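Nedside shared workshop — fault log
Project: Sukitz chip sorter
Ticket: 292
Status: open, workaround in place
Component: gripper, wrist camera, Lemma control script

Reported problem
Arm takes a chip off the stack cleanly but lets go too early over the tray. Chip lands on the divider between two slots and falls flat. Worst with the green 20s. No error in the Lemma console, the run just carries on to the next chip as if the last one had gone in.

Checked first
Power supply fine. Wrist cable not snagging at full reach. Rirov finger pads wiped and refitted, no change. Swapped the tray end for end in case one slot was moulded narrow. No change.

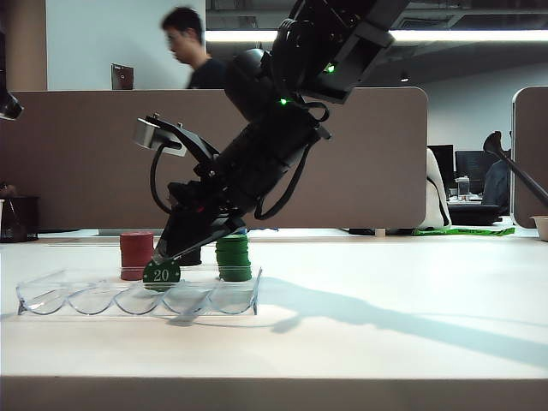
Release height was set from the tabletop and never corrected after the tray went in. Measured again from the top of the divider and the figure in the config was 7 mm too high. Lowered it and ran a batch of 60 chips. Most went in upright. The ones that didn't were nearly all at the right-hand end of a slot, so height was only part of it.

Second fault
The stack position from the wrist camera drifts during a run. Homing the arm clears it for a while, then it creeps back. Ran the locate step with the arm parked over the stacks and saved what the camera got. 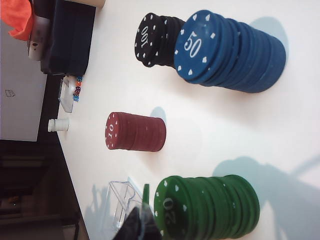 Wrist camera during the locate step, 50, 100, 10 and 20 stacks on the table.

The script finds the edge of the top chip and works out the centre from that. With the side of a stack also in view it sometimes picks up the ridges lower down and pulls the centre over. The shadows don't help. Turning the exposure down made the blacks worse, so I put it back.

Tried so far
Masking everything below the top chip — better, but needs redoing whenever a stack gets shorter.
Matching on the white number instead of the rim — slow, and it loses the 100 at some angles.
Homing after every 2 chips — works, adds a lot of time.

Workaround
Leave the homing step on. Keep the new release height. Don't move the tray without measuring again, there is no stop on the table for it yet.

Still to do
Print a locating bracket for the tray. Get the mask to follow the stack height from the chip count. Add a check after release so a dropped chip stops the run. If anyone else on the Lemma branch has changed the edge threshold since November, please put the old value in this ticket.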